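**August, workshop notebook, back half of the morning**

Kettle on, tea made, and I'm writing this up before I forget which way round everything goes (I always do). We spent the whole session on the little cooking table for the Kondico menu. It's only the small blue one, and by the time you've put a stove, an oil bottle, a tray and a pan on it there's hardly anywhere left to rest a spoon! Still, I'm fond of it, and it's a nice height for people who don't want to stoop.

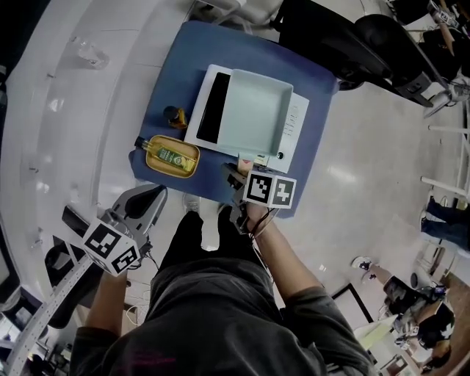 Layout first. I'd drawn it in the Trudel sketchbook with everything pushed to the back, and on the real table I much prefer things spread out a bit. The golden-yellow tray goes to the left of the white unit with the green-labelled bottle laid across it, and the small amber bottle stands just above the tray, where a sleeve is less likely to catch it. I've marked this as layout B. Layout A can go in the bin as far as I'm concerned, though I'll leave the page in for anyone who wants to argue.

Pan sizes next, and I'm sorry to say I went on about these at lunch as well. Lambrechts list theirs by part number, so the one I keep asking for is 502 and the deeper one is 1642, and please could we write those on the shelf edge, as I've now mixed them up twice. The deep one is lovely for soup and a nuisance for eggs. 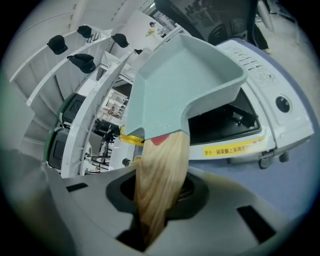

The big cooker is a different animal and deserves its own page one day. For now I only want to record the bit about the pot rack, which I'd like everybody to read before their turn on it. There's a yellow warning label in Chinese along the lower front, and it's a caution about the rack being flipped up, so let's get a proper English translation typed out and stuck in the front of this book. It's on casters too, so check it hasn't wandered before you start!

Back to the small table. Going through the pan moves slowly was well worth it, and I'd do it the same way again: lift, pause, over the stove, down. 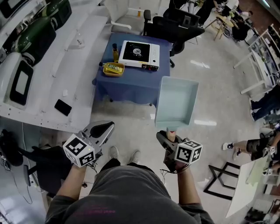 *Blue tray up at the right front corner, oil standing to the left of the cooktop.*

I timed myself reading the whole recipe card aloud (48 seconds, with one cough) and it's too long to follow with your hands full. Vevo's card has a shorter wording and I'm minded to pinch it. Big print, one step to a line, and the water amount on its own: 800 ml.
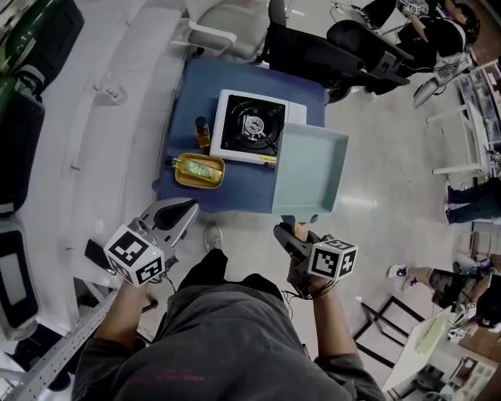

While I'm on the card, it wants the steps for putting things away as well as getting them out. Pan first, then bottles, then the tray, and a wipe over the table top at the end. I've pencilled that in on the back.

Still to do:

- label the shelf for 502 and 1642
- translation of the cooker warning
- new recipe card, large print
- more washing-up liquid, and biscuits if anyone's passing a shop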